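Ask & Answer > Home Office > Desks and Surfaces

Painted the office wall, now I hate the desk. Cover it or replace it?

Asked by kulwood_regrets, 27/08/2018

I painted the wall behind my desk a pale gray-blue in May, a perfectly innocent decision that has so far cost me a rug, a lamp and the goodwill of my husband. The desk is next. It's a Kulwood, orange pine, seven years old, built like a bridge. Against the old beige it looked cozy. Against the blue it looks like a traffic cone.

The Wurkeo desk I want is $602 before delivery. I can't spend that right now (see: rug). So do I paint the Kulwood, throw something over it, or learn to love orange? I work on it all day with a mouse and a coffee, and I'm not gentle. Black is the color I keep coming back to, but I'm scared of it.

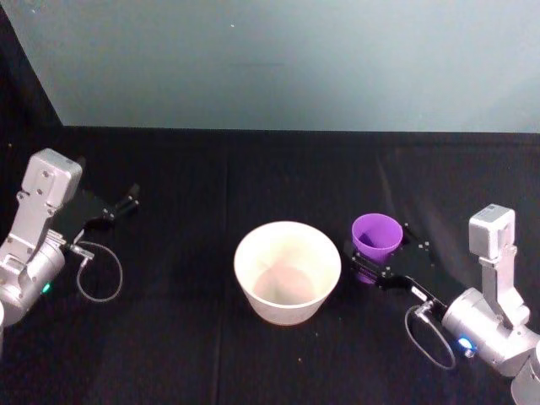
3 Answers

Answer by Leif Mogensen

Don't paint it first. Paint is forever and pine bleeds through it, so you'd be sanding, priming with a stain blocker, and then waiting out the weeks it takes enamel to get properly hard while your keyboard sticks to it.

Try cloth. I covered mine with a heavy black cotton from Norðdahl and have left it on for two winters. Black next to a pale blue-gray looks much calmer than you'd expect, and anything white you set on it suddenly seems like you bought it on purpose.

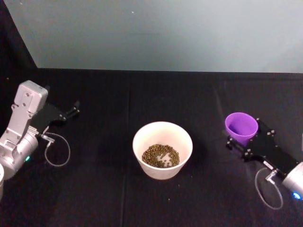
White bowl on black cloth, pale wall behind.

Stuff I learned the slow way:

Buy enough to wrap under the edge and staple it underneath. Draped cloth slides, and it takes your coffee along.

Iron it before you staple. I did not, and I have a crease I now think of as a coworker.

Get a mouse pad. Also a lint roller. If you own a light-colored cat, forget everything I've said and go with the paint.

Answer by deskless_in_duluth

just buy the wurkeo. you're going to buy it anyway. I spent $517 on paint, brushes, new knobs, a sander, and a second sander, and then I bought the desk

Answer by palette_knife

Middle road: leave the legs alone and change only the top. Clendden sells a laminate sheet cut to size, and a pale gray-green would sit nicely beside your wall. It also stops the orange from glowing up at you on video calls. Glue it with contact cement, windows open, and get a second person for the laying down part, preferably one who is still speaking to you.

Fair warning that pale matte tops aren't magic either. Black shows every crumb, and pale shows every smudge, and you'll be wiping one or the other until you retire. 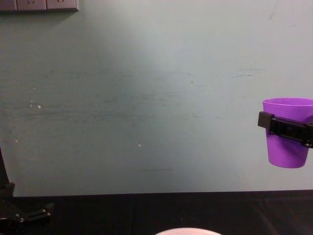 Pale gray-green top with a purple cup. Note the streaks and specks.

I'd pick pale if the room is dim and black if you get decent daylight. Whichever you choose, tape a sample to the desk and look at it after dinner with the lamp on. My first sample was lovely at noon and looked like pea soup by eight.

Comment from kulwood_regrets: Going with the cloth. The cat is gray, which I'm choosing to believe is not a light color. Leif, what kind of staples?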